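Search the forums Enter keywords Go

Samelow's front seven: can anybody run on them?

hashmark_davina
Just rewatched the Okoth game and wow, this defense is fun! They slide the nose half a gap over right before the snap and the guards have no clue who to block. Okoth has 2176 rushing yards on the year and they got stuffed on third and short all night. I love this group.

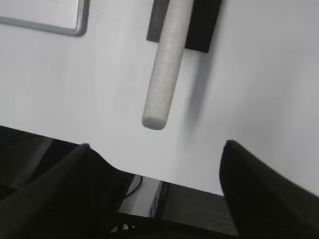
Re: Samelow's front seven

uysal_m
Love them too, but slow down. Okoth played without their starting center, and the backup was late on every call. Run that front against Grukico and the tight end is going to wash the end right out of the play. I'd stay in the four-man look on early downs.

twodeep984
Disagree! The four-man look is what got them gashed in November. Yazıcı is so good as the stand-up end (watch her hands, she wins inside every time) and you lose that if she's down in a stance.
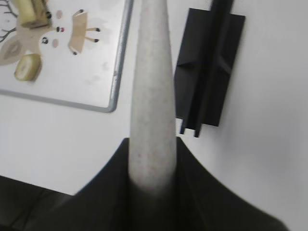

aisling_on_film
Can we talk about the safeties? Abbasi is playing so deep that the tight end seam is open on every play-action snap, and Grukico lives on that throw. Draw their route tree and it's shaped like the gray piece in that last picture, wide at the base and narrowing to a rounded tip, with everything crowded underneath and a single route going up top. So squat on the short stuff and let Abbasi creep up!

uysal_m
And when they go over his head?

aisling_on_film
Then I'll eat my words, but their quarterback hasn't hit a deep ball in 2 games.

hashmark_davina
OK, I'm with Aisling on the safeties and still with twodeep on the front. Can't wait for kickoff!

Recent threads
Grukico injury updates
Stokus punter appreciation
Okoth bowl projections
Best third-down calls of the year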